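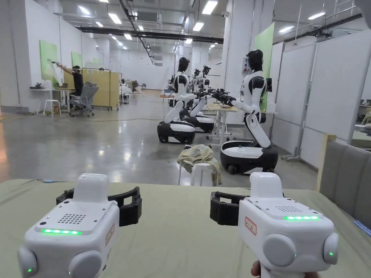
Section 2. Planning and Budgeting Your Station

Read this section before you sign anything. It covers what to buy, what to leave on the quote, and how much floor you are going to lose. Unpacking starts in Section 3, and the people who skip straight to Section 3 tend to be back here by Tuesday.

2.1 What the Skirnon kit includes

The Skirnon hand-held kit ships as a pair: one left gripper, one right gripper, two charging leads and a padded case. The two units are mirror images and are not interchangeable, however late in the shift it is. Label them the day they arrive. Handwriting on a paper label is fine. Engraving is available from Ovel at a price that makes handwriting look very attractive.

The kit does not include a table, a table covering, a computer, storage or a mobile robot. The robot in particular has been assumed by more than one purchasing department.

2.2 Decide what you are paying for

1. Write down the tasks you want recorded or performed in the first quarter. Use plain verbs: fold, sort, stack, hand over. If the list says "general manipulation," go back and try again.

2. Mark which of those tasks a person can do with the hand-held grippers and which need a robot on a base. Most first lists come out heavily in favor of the hand-held grippers. They are also the cheaper line on the quote by a wide margin.

3. Order hand-held pairs for the first group. Allow one pair per operator per shift, plus one spare pair for every 8 in use.

4. For the second group, ask for a price on one robot before you ask for a price on four. The discount for four is real. So are the four service contracts.

Note: Humanoid upper bodies on wheeled bases are quoted separately from their hands. Check that your quote has a line for hands. It is a short line and easy to miss, and the arms are of limited use without it.

2.3 Measure the room

5. Measure the clear floor, wall to wall, then subtract everything that is already there and is not leaving. Sofas count. Sofas always turn out to be staying.

6. Allow 2 meters of open floor between the operator's table and the nearest mobile base. If two robots are to face each other across a shared work table, measure from the tips of the outstretched arms. The footprint drawing in the brochure shows the arms down, which is how they look in brochures.

7. Check the floor surface. Wheeled bases want a hard, level floor such as polished concrete. Carpet tile voids nothing in the warranty, but you will not enjoy it.

8. Mark cable routes before the desks go in. A cable lying across open floor is acceptable for an afternoon and tends to stay for a year. Budget for floor covers or overhead drops now, while someone else is still in a mood to approve things.

Caution: Do not drive a mobile base over a loose cable. Keep stools, bags and carts out of the travel lanes while a base is moving under power.

9. Find out where your stop controls will be mounted. They must be reachable by a standing person without leaning past a robot. If the only suitable column is behind the robot, move the robot.

2.4 Things that are not on the quote

These items come from our own support log, in the order customers remember them.

Table covering. A plain cloth in one dull color makes small objects easier to pick out in recordings. Buy two so that one can be washed.

Partitions. Get the kind on wheels. You will change your mind about the layout, and fixed walls are slow to agree.

Seating. Operators sit down between runs whether or not you bought chairs. Buy chairs.

Task materials. Folding tasks eat cloths. Order by the dozen (12, for anyone filling in the quantity box), and expect them to end up draped over the furniture.

Lighting. Ordinary overhead office lighting is enough for most stations. Hold off on the studio lamps until you have seen a week of recordings.

2.5 Setting the budget

10. Copy the hardware total from your Landeg reseller onto the planning sheet. Use the figure with shipping. The figure without shipping is the one your manager will remember, so it is best never spoken aloud.

11. Add the annual service plan. The Skimasdale plan covers hand-held units only; mobile bases are under a separate agreement. Request both in writing.

12. Add staff time. A new operator needs a few full days before the recordings are worth keeping.

13. Add a reserve for consumables and small breakages. Gripper pads are the usual culprit. Order them under part number 1643, and specify left or right.

14. Put the sheet away overnight. Read it again in the morning, before coffee, and strike anything described as "future-proof."

Note: Reseller prices are reviewed every October. An approved quote holds until then. A quote that is merely admired does not.

Before going on to Section 3, have to hand the signed quote, the room drawing with travel lanes marked, and the serial numbers of both grippers in each pair.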